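Seed storage – what are you all using?

Grolen Garden Forum > Seeds and Starting

dragica_s
Aug 19, 2024
Bean season is winding down here and I have seed drying on every windowsill! Last year I kept it all in paper envelopes in a kitchen drawer, and by May half my lettuce wouldn't come up. So I'm going with a lidded box this time. Pink, because why not.
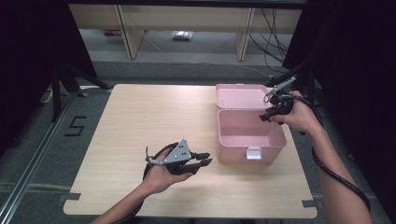
Lid open, nothing in it yet

It'll hold the Vörös peppers, my grandmother's pole beans and 23 kinds of tomato (I know, I know).

gyula_p
Love it! But please don't seal beans up until they snap when you bend them. I lost a whole jar to mold.

halima_m
I'd skip plastic completely. Paper envelopes in a cool closet have worked for me for years. Your kitchen drawer was the problem – too warm.

dragica_s
Fair point about the drawer! I do still want something mice can't stroll into, though. Closer look:

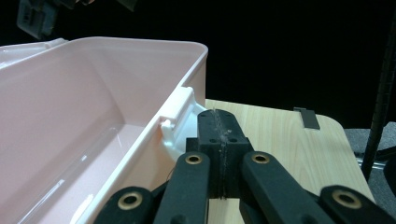
Rim and the white fitting on the side

gyula_p
Mice ate up to 4000 of my carrot seeds one winter, so I'm on team box. Envelopes inside, box outside, everybody's happy.

halima_m
Not everybody :) A closed box traps damp if even one packet isn't dry. At least open it every couple of weeks.

dezso_v
Dry rice in a little cloth bag, right in with the packets. Works great with my Stodska squash, which is three years old and still sprouting like crazy.

dragica_s
Ooh, rice I have. One more:

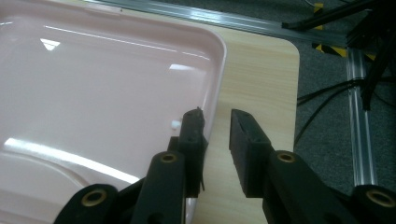 Pink plastic, shiny as anything

halima_m
OK, it is a cheerful color. Label everything with the year!

gizella_h
Can I trade you some dill for those pole beans?

dragica_s
Yes!! Message me your address.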